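Is the Cloveck plan worth it?

By Javiera Iturra

By now most of you will have had the Cloveck leaflet through the door, the one offering a "whole-home refresh" paid for in monthly installments. Three people on Gratton Street have asked me whether it is a good deal. I have read the small print twice and I am still not sure what the deal is.

The headline price is $116 a month. For that you get one room painted per season, which sounds fine until you ask what counts as a room. Hallways don't. Stairwells don't. Anything over 200 square feet is two rooms, so most living rooms in the older Lirkden houses will eat up half a year of payments.

Then there is the paint. Cloveck says its washable finish "resists everyday life" and points to a customer survey to prove it. The survey had 31 replies. I asked who had been surveyed and how long the paint had been up, and was told someone would call me back. That was in May.
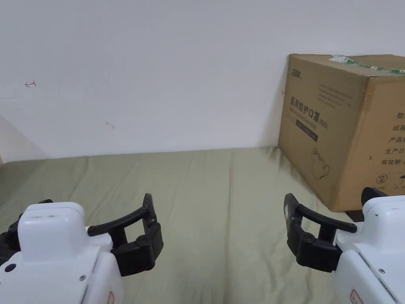

Elias Moussa, who painted houses here for years before his knees gave out, took a look at the contract for me. His view is that a careful amateur can do a bedroom in a weekend for $110 in materials, if the walls are sound. If they aren't, you need filling and sanding first, and the plan charges extra for both — see the back page, near the bottom.

Maybe it suits someone who can't manage a ladder and likes a fixed bill. I can see that. But the contract runs two years and the fee for leaving early is not printed anywhere I could find. Ask for it in writing before you sign, and get at least one quote from a local painter to put beside it.

If you have already signed up, I would like to hear how the first room went. Leave a note at the newsletter desk or catch me after the Friday meeting.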